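Ticket 166 – Etikettendrucker im Versand druckt alles doppelt
Status: gelöst (unter Vorbehalt)
Gemeldet von: Kazue Ebihara, Versand
Bearbeitet von: Sota Tsuji, IT

Do 14. April, 08:12, Ebihara
Der Perno am Packplatz druckt jedes Adressetikett zweimal. Bei Sendungen nach Govham sogar dreimal. Ich habe ihn aus- und wieder eingeschaltet, bevor jemand fragt.

08:40, Tsuji
Ich hätte gefragt. Bitte einmal nachsehen, was im Druckdialog unter »Exemplare« steht.

08:51, Ebihara
Da steht 1. Da stand auch schon 1, als ich das letzte Mal ein Ticket dazu geschrieben habe. Das war im Dezember und ist noch offen.

09:30, Tsuji
Altes Ticket gefunden und hiermit zusammengeführt. Warteschlange am Druckserver angesehen: 30 Aufträge, davon sechs von einem Benutzer »test2«, den es laut Verzeichnis nicht gibt. Alle gelöscht. Testdruck: zwei Etiketten. Immerhin identisch.

10:15, Tsuji
Treiber entfernt, neu installiert, Server neu gestartet. Testdruck: zwei Etiketten. Der Hersteller empfiehlt im Handbuch, sich an den Händler zu wenden. Der Händler empfiehlt das Handbuch.

11:05, Yokoyama, Einkauf
Kurze Zwischenfrage: Warum haben wir in diesem Quartal schon über 800 Etiketten mehr verbraucht als geplant?

11:07, Tsuji
Siehe oben.

13:20, Tsuji
Ursache eingegrenzt. Die Versandsoftware schickt den Auftrag an die Warteschlange »Versand_neu«. Diese leitet ihn an »Versand_alt« weiter, druckt ihn aber vorher selbst. Beide Warteschlangen zeigen auf dasselbe Gerät. Für Govham gibt es zusätzlich eine Regel »Kopie für Ablage«, angelegt vor meiner Zeit. Eine Ablage habe ich nicht gefunden.

13:45, Tsuji
»Versand_alt« deaktiviert, Regel gelöscht. Testdruck lokal: ein Etikett. Testdruck Govham: ein Etikett. Bitte im laufenden Betrieb prüfen.

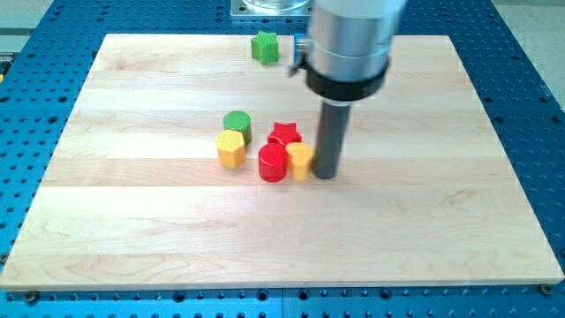

Khrystyna-Mariia Stelmakh
Teamleitung Werkstatt und Versand

Bei uns kommt seit dem Mittag genau ein Etikett heraus. Frau Ebihara traut der Sache nicht und hat vorsorglich jedes zweite Blatt der Rolle angeschaut, aber es bleibt dabei. Zwei Punkte noch: Die Lieferscheine kommen jetzt im Querformat, und die Bisdale-Sendungen haben oben links ein Fragezeichen statt des Umlauts. Ist das dasselbe Ticket oder ein neues?

15:10, Tsuji
Ein neues. Bitte zwei neue – eins pro Fehler, sonst liegen sie wieder bis Dezember. Dieses hier bleibt bis Montag auf »gelöst (unter Vorbehalt)« und schließt sich dann selbst.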